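Zesivik changes the dish station layout in its shared kitchens

14 December 2023

Zesivik has issued a revised layout for the dish stations in its shared staff kitchens. It replaces the single-rack arrangement in use since the Lema building opened. The revision covers 24 stations and applies to hand-washed items only. Machine-washed items continue to go directly from the dishwasher to the cupboards.

The station now has two parts: a drying rack with a drip tray, and a plastic crate lined with a checkered towel for mugs, plates and other pieces waiting to be handled.

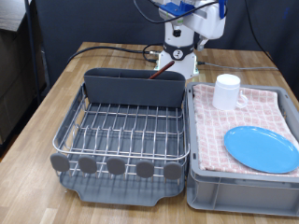
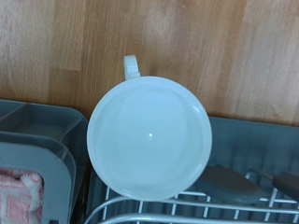

Gray plastic, light wood and a white mug at the dish station.

Rack and tray

The rack is a stainless steel wire basket with upright tines for plates. A tall utensil holder in dark gray plastic stands along the back, and rubber feet line the front rail. The drip tray sits under the wires and has a raised rim.

Under the new layout the rack is placed to the left of the crate wherever the counter allows. The tray is to be pulled out and emptied at the end of each day. Stations with a counter depth below 500 mm keep the old arrangement until the counters are replaced, and this affects the two kitchens on the upper floor at Skolis.

Chopsticks, wooden spoons and similar narrow items go in the utensil holder. Knives do not. They are dried by hand and returned to the drawer at once.

Crate and towel

The crate has ribbed walls and a molded rim. A towel is folded and laid over the opening so that pieces rest on cloth. One towel is issued per station per day, with a spare in the drawer below. Pink-and-white check was chosen for the crate towels to keep them separate from the plain hand towels, which had been getting mixed into the same laundry bag.

The limit is one layer of dishes. Mugs may be set down upright on the towel if they have already been dried inside. Wet mugs go upside down in the rack. Plates lie flat on the towel or stand in the tines, and are not to be leaned against the wall.

Crates are not to be used for food, cleaning products or personal items. A crate with a cracked rim should be taken out of use and reported to the stores desk.

Results of the October check

The layout was tried in three kitchens in October. Staff at the Lema site logged roughly 500 pieces over the period. The main finding was that dishes stayed on the counter for less time when the crate was present, as people tended to empty it once the towel was full. Average clearing time at the busiest station was 20 minutes after the lunch period. No comparable figure exists for the old layout, which was never logged.

Two problems were noted. Water collected under the rack at one station where the tray had been put back the wrong way round. At another, the crate had been pushed past the edge of the counter to make room for a kettle. The kettle has since been moved to the opposite side.

Counter care

Wooden counters at the stations are oiled twice a year. Standing water should be wiped up when seen, including along the seams between planks. Scouring pads are not to be used on the wood. Marks that do not come off with a damp cloth should be entered in Flister under "surfaces", with the kitchen number.

Supply

Towels and replacement drip trays are held at the stores desk at Lema. Skolis orders through the weekly van. Requests are made in Flister, and the old paper form is no longer accepted.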